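3.2 Where cleaning supplies are kept

Cleaning supplies rarely had a proper home. Of the 1,661 storage spots we logged, many were makeshift – a bag, a box lid, the top of a bin.

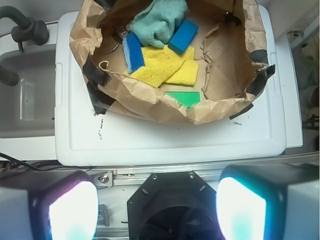
Figure 2. Cloths and sponges in an open paper bag, taped to the lid of a white bin.

Bags of this sort were coded as open containers, even when fixed in place with tape.

Related articles
Stistitden: a diary study of tidying at home
Honeylyn Catacutan – Sorting under the sink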